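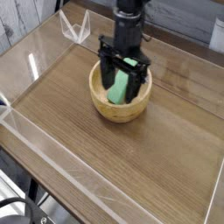
A light wooden bowl on a brown tabletop, with a green block in it.

I think most of us own too many bowls and use the wrong ones. I have a plastic set, a glass set and one wooden bowl with a thick rim, and the wooden one does nearly all the work. It sits on the table and takes whatever is in my hand when I walk by. Keys, a lemon, the mail if it's folded.

Detlef Kasten wrote in October that a catch-all bowl is just clutter with a wall around it. I read his piece twice and I still disagree. Clutter spreads. A bowl fills up, and then you have to deal with it.

My sister-in-law Ruth Inga goes further than I do. She got rid of 53 containers when she moved and kept 2 wooden bowls, both from the Jokton market.

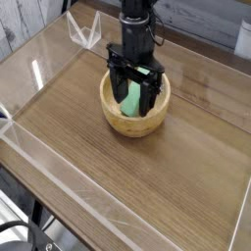

Shape matters more than people think. A deep bowl with rounded sides is easy to reach into and easy to wipe out. Square trays collect crumbs in the corners. Wood is also quiet - drop your keys in a metal dish at midnight and you'll wake up the house.

The usual complaint is that wood needs care. I oil mine maybe four times a year, and it takes almost no time. I don't soak it and I don't put it in the dishwasher. If that sounds like too much work, buy the plastic one, but don't tell me it's the same thing.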